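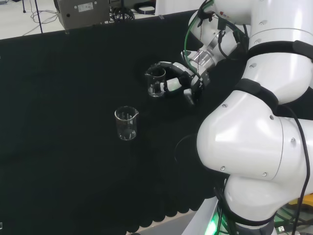 Lista: material-laboratorio
Asunto: Re: Vasos de precipitados sobre paño negro: graduación, pico y trasvase
De: Tegan Tapsell
Fecha: 2025-08-15

Buenas a todos:

Contesto por partes al mensaje de Dzene, que dejo citado, y añado al final lo que tenemos anotado en Vorncombe sobre el paño.

> Estamos revisando el protocolo de trasvase entre dos vasos pequeños
> iguales y me surgen tres dudas. La primera: ¿alguien usa la
> graduación del propio vaso como lectura válida, o la ignoráis por
> completo? La segunda: con vidrio transparente y serigrafía blanca,
> sobre mesa clara no se lee nada. Hemos pensado en un fondo oscuro,
> pero no sé si compensa. La tercera: ¿orientáis siempre el pico
> hacia el mismo lado o lo dejáis a criterio de quien prepara el
> puesto?
>
> Nuestros vasos son de Nirnum, forma baja, y ya tienen bastante uso.
>
> Dzene, taller de medidas

Sobre la primera. La graduación de un vaso de precipitados es orientativa y así la tratamos. Sirve para comprobar que se ha vertido más o menos la mitad, no para registrar un volumen. Lo que pasa al cuaderno es siempre la diferencia de masa: se pesa el receptor vacío, se vierte, se vuelve a pesar. En la última serie hicimos 24 trasvases y la lectura en la escala solo se usó para decidir cuándo parar. Si necesitáis volumen directo, probeta; y si la tolerancia aprieta, pipeta aforada.

En el caso de los Nirnum, mirad el estado de la serigrafía antes de empezar. En marzo retiramos 8 vasos del armario porque las marcas inferiores se habían perdido con el lavado. El vidrio estaba bien y siguen en servicio como recipientes auxiliares, con un punto de rotulador en la base para no mezclarlos con los otros.

Sobre la segunda. Compensa. Con fondo negro mate las marcas blancas se leen sin inclinar el vaso y el borde queda dibujado por los reflejos de la pared. Usad tela mate, porque una superficie negra con brillo devuelve la luz del techo y se pierde lo ganado. Dos inconvenientes:

a) Los pliegues. Un vaso pequeño apoyado en una arruga queda inclinado y la lectura se desvía. Estiramos el paño antes de colocar nada y repasamos con la mano la zona de apoyo. Las arrugas finas que quedan del doblado no molestan; las que levantan el tejido, sí.

b) El fondo del vaso. Sobre negro, un resto de líquido incoloro y el reflejo pálido de la base se parecen mucho. Para dar un vaso por vacío lo levantamos y lo miramos al trasluz. Desde arriba, con el vaso apoyado, no lo damos por bueno.

Tened en cuenta también la caída de la tela por el lado del operador. Si cuelga mucho acaba enganchada en la ropa o en la silla y arrastra lo que haya encima. El nuestro es un mantel negro con vuelo, comprado para otra cosa, y lo sujetamos por debajo del tablero con pinzas — las de papelería valen.

Sobre la tercera. Orientación fija, anotada en la hoja del puesto. El pico del vaso que vierte mira hacia el receptor desde que se coge. Si hay que girarlo en el aire, se pierde la referencia de la escala y aumenta el riesgo de golpear el borde del otro. El agarre va por el lado contrario al pico, a media altura, dejando libre la boca. El receptor se queda apoyado y no se mueve durante el vertido. Su pico puede mirar a cualquier lado, pero conviene que sea siempre el mismo, aunque solo sea para comparar fotografías de una serie con las de otra.

Separación entre vasos: antes de verter, 18 cm entre ejes en nuestra plantilla. Con menos, la base del que baja toca el borde del que está apoyado si alguien calcula mal la altura.

En cuanto a roturas, llevamos más de 172 ciclos con el mismo par y solo ha aparecido un desconchado menor en un pico. Lo detectamos pasando una torunda por el borde, cosa que recomiendo hacer al cerrar cada sesión; si deja fibras, el vaso se aparta.

Queda abierta una pregunta que hago yo. En Pusine lavan el paño con cada cambio de reactivo y nosotros solo cuando hay derrame. La tela suelta pelusa después del primer lavado y la encontramos luego pegada al vidrio por electricidad estática. ¿Alguien ha probado un tejido negro que no haga esto y que siga siendo mate? El fieltro ya lo descartamos, suelta todavía más.

Puedo enviar la hoja del puesto y la plantilla de separación a quien las pida. Mejor fuera de lista, que los adjuntos se rechazan.

Saludos,
Tegan Tapsell
Vorncombe, sala de preparación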